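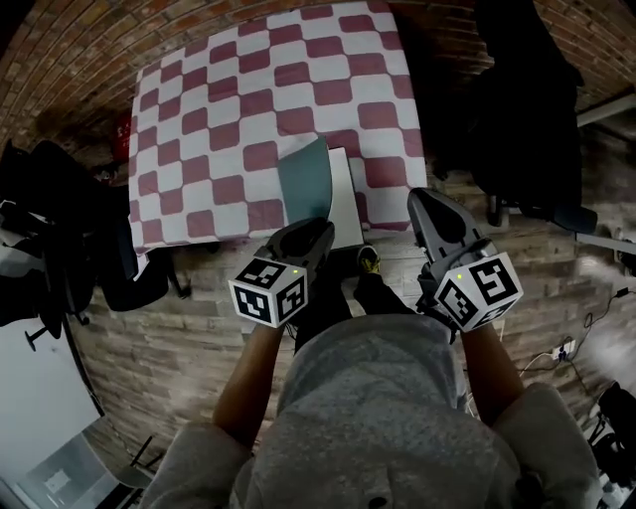 Fig. 1. Both hand-held grippers at the checked table, marker cubes fitted.

Flurnik: how our left hand became our right hand
Project report, Valtteri Oksanen and Pentti Seppälä
April 17, 2019

I'll start with the crash, as that's what everyone asks me about. In March we loaded our first proper batch of demonstrations onto Dima (our two-armed robot, named before I joined) and pressed go. Dima reached out nicely with both arms, stopped for a moment, and then swung the left one straight across its own body into the right one. Pentti hit the stop button. One finger mount cracked, no one was hurt, and I said a word that isn't going in this report.

The batch was 50 demonstrations, all done by hand with a pair of grippers. Each one carries a cube with square black and white markers on it, and our software works out where the gripper is from those. I'd been so proud of that software! It coped well when my hands were apart. When I played the recordings back slowly, though, 7 of them had a jump in the middle where left and right changed places between one reading and the next.

The cause was a shortcut of mine. If a marker went unread for a bit, my code gave the next cube it found to whichever hand had been nearest. Cross your wrists over the table and the nearest hand is quite often the wrong one. The marker numbers would have told me which cube was which, and I was reading them and then throwing them away – a bit painful to write down.

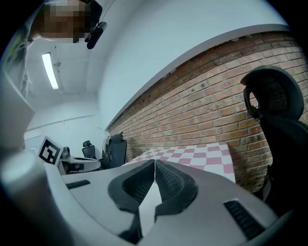
Fig. 2. Gripper fingertips at the edge of the table, with a marker at the left.

We first blamed the tablecloth. All those squares looked like an obvious way to confuse a program that hunts for squares, so we lost two days testing with the cloth on and off, and it made no difference at all. Then Pentti asked why the log never mentioned marker numbers, and I went rather quiet.

The fix was short. Each hand now keeps its own set of numbers, and if they can't be read the gap is left as a gap. Any recording with a sudden jump is thrown out before it gets near the robot. I also added a speed limit on Dima's side, which should have been there from the start, whatever the recordings say. Pentti wants a proper check for the arms getting too close to each other as well, and he's right, but it's still half written.

We've since replayed the whole batch in simulation with no swaps. The new finger mount is on order, so Dima is waiting with one good hand until it comes.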